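**Water softener in a hard water area: worth it or a posh way to waste salt?**

**limescale_larry**
We moved to Lallden in October and I have already killed one kettle. The shower head looks like something off a reef. A man from Fiswood came round, ran a strip under the tap, sucked his teeth and quoted me £485 fitted for their smallest softener, plus a yearly service at £85. He also left a brochure with a very happy family in it, all drinking.

Before I hand over the money, does anybody here have one and would you buy it again? Two adults, one bathroom, combi boiler, no dishwasher unless you count me.

**Hamish Haldane**
Had ours ten years. Would buy again. The boiler man used to visit so often he had his own mug, and now I see him at the service and that's it. You do need somewhere to put it, and you do need to carry bags of salt through the house, which my back has views on.

One thing your Fiswood man should have mentioned: keep one tap in the kitchen off the softener. You want hard water for drinking.

**pipedream**
> You want hard water for drinking.

You want it, Hamish. I've drunk softened for years and I'm still here annoying people on forums. It tastes a bit flat in tea, I'll grant you.

**Hamish Haldane**
The sodium goes up. If you're making up baby formula or you've been told to keep your salt down, you use the hard tap. It's in the manual of every softener I've ever seen, in a box with a border round it. I didn't make the border.

**pipedream**
Fair enough about the babies. Larry hasn't mentioned a baby. He has mentioned a kettle.

**Euan Aitken**
Contrary view. £485 buys a mountain of citric acid. I do the kettle when it starts sounding like gravel, soak the shower head overnight in a sandwich bag with an elastic band, wipe the screen down after use, and the whole business costs me less than a takeaway every year. Softeners are for people who enjoy owning appliances.

My brother-in-law has one from Prerker. It regenerates at 3 in the morning with a noise like a cow in a drain. He says you get used to it. His wife doesn't say anything.

**mrs_tibbs**
Euan, do you really wipe the shower screen after every use?

**Euan Aitken**
I said I wipe it. I didn't say I was the last one in.

**limescale_larry**
Thanks all. The citric acid route appeals to the part of me that doesn't want to spend £485. What about those magnetic things you clip on the pipe? Shehata do one and the reviews are glowing.

**Hamish Haldane**
No.

**pipedream**
For once Hamish and I are as one. No. I had one. The pipe was very well looked after and the taps furred up exactly as before.

**Shedwright**
Mine works, for what it's worth. Scale still forms but it wipes off more easily. I know everyone will say it's in my head, and perhaps it is, but my head is also where I do the cleaning from.

**mrs_tibbs**
Can I put in a word for the filter jug, which has been ignored? It won't save your boiler but it sorts out the scum on your tea for the price of a cartridge now and then. We only bother for the kettle. Everything else in the house takes its chances.

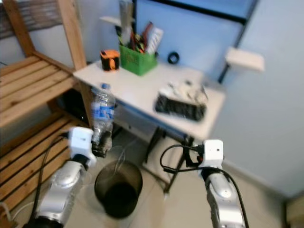 The question no one's put to Larry yet is what he's drinking in the meantime. Plenty of people round our way got fed up with the tap and went over to buying it in, and once you start you're lugging it home for ever. A clear plastic bottle with a blue cap and a blue-and-white label, like the one at the front of that white desk, is fine on a train. As a way of running a kitchen it's daft, and it does nothing at all for the shower. Get the jug, Larry, then argue about the softener at your leisure.

**Euan Aitken**
Seconded, though I'd skip the jug too. Scum on tea is just tea with a lid.

**pipedream**
That is the worst thing I've read on here, and I was in the thread about carpeted bathrooms.

**limescale_larry**
Right. Jug ordered, citric acid ordered, and I've asked Fiswood whether the quote includes a separate hard tap. They said it's extra. Will report back once I know how extra.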